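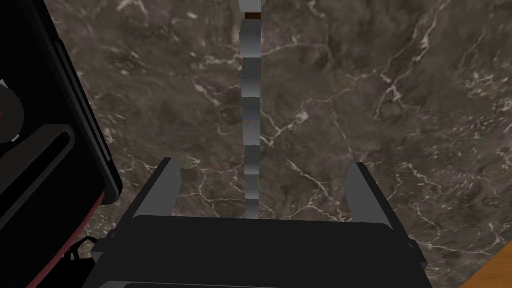 Over the dark marble worktop.

We went to the Gornon food fair in October, mostly for the bread. I'd been meaning to go for years and it always fell on a weekend when we had something else on. We left after breakfast, got lost once near Idberg and parked in the field behind the church, which costs 4 dollars, cash only.

The bread hall is the first building you come to and it was already busy at ten. Malia, the bakery from the harbor end of town, had the longest line. I bought a seeded rye and a small walnut loaf. The rye was dense and a bit sour and kept well all week. The walnut one was gone by the time we got home. They also had cinnamon knots, but they were sold out before we reached the front.

Next door was cheese and cured meat. Most stands give samples if you ask. I liked a hard sheep's cheese with a thick gray rind, and a soft one washed in cider that my husband wouldn't go near. We bought a wedge of the first. The sausage was fine but overpriced.

At noon we did the Meléndez kitchen tour. Meléndez makes sauces and pickles in a low building across the road and opens it up for the fair. You put on a hairnet and follow the yellow line. They showed us the chopping room, the big kettles and the jar filler. The batch that day was a green tomato relish, 1,037 jars of it according to the board by the door. The smell of vinegar is strong, so go before lunch. At the end there's a tasting table with crackers. I thought the relish was too sweet, but the pickled carrots with cumin were very good and I took home 3 jars.

Lunch was bean soup from the tent, with a roll. Plenty of salt, not much else. The pancake stand looked better – I'd go there next time.

We skipped the afternoon cooking class, which was full, and left at two. I've been eating the carrots with grilled cheese. The relish recipe sheet they hand out is on my fridge and I plan to try it with half the sugar.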